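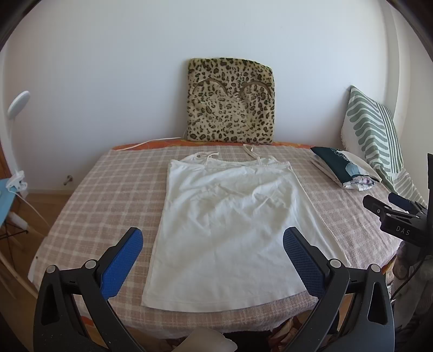

Figure 3. A camisole laid flat on a plaid bedspread between the two fingers of a hand-held gripper; folded textiles at right.

4.2 Folding thin garments

Claims that laundry folding is close to solved rest mostly on towels and T-shirts. Both are forgiving. A towel has four corners that look alike and a fold line that can be off by a finger's width without anyone minding. We wanted a harder item that still turns up in any ordinary wash, and settled on the camisole (Figure 3). The body is a thin knit that wrinkles when it is laid down, and the spaghetti straps do not lie where the rest of the garment suggests they should. In Figure 3 one strap is folded back on itself. Most published fold plans start from an outline of the garment, and an outline has very little to say about a strap in that state.

We collected 260 hand-held demonstrations in bedrooms, on beds made up with whatever bedspread was already there. Of these, 24 were set aside for testing and never seen in training. The policy is the one described in Section 3, with no change to its inputs. Qusai Twal, who recorded the demonstrations, was asked to fold at normal speed and to carry on after a slip, as a person at home would.

We scored each attempt at two points. The first is whether the hem was brought up to the neckline with both layers still flat. The second is whether the straps ended up inside the folded packet. Earlier work usually reports the first and is silent on the second. We think this is a mistake. A camisole with its straps trailing out will catch on the next thing in the pile, and a person will have to pick it up and do it again, at which point the machine has saved no work.

The first measure gives a flattering picture. When the garment was spread by hand beforehand, the policy usually found the hem and lifted it cleanly. On the second measure it was poor. The typical failure was a grasp that closed on the knit just below a strap and left the strap where it lay. A less common failure was a grasp that took the bedspread along with the hem, so that the whole surface shifted and the rest of the plan no longer matched the garment. Soft bedding makes this worse. A firm table would have raised our scores, but people fold laundry on beds, and we saw little point in testing a home skill on lab furniture.

The starting condition deserves as much doubt as the result. Every test began with the camisole already flat and facing the right way, as in Figure 3. Somebody had to do that. In our experience, pulling a single camisole out of a tangled load and finding which end is the top is most of the job, and the fold itself is the easy part. The same objection applies to the Vellico and Osdale tasks discussed in Section 2, both of which begin from a spread garment and then report the time from first grasp to release. We know of no good reason to start the clock there.

We also tried a short extension in which the folded garment had to be added to a stack of mixed textiles. We ran it 2 times and stopped. In both runs the packet opened while it was being carried, and we judged that more attempts would tell us nothing new.

None of this shows that the task is out of reach. The demonstrations prove that two simple fingers are enough when a person is guiding them, so the gripper is not the main obstacle. What the policy lacks is a way to notice that a strap has been left behind and to go back for it. Until that step is measured, we would treat any general claim about folding clothes at home with caution, including the more hopeful remarks in our own earlier report. Section 4.3 repeats the test with the straps tucked in by hand before the first grasp.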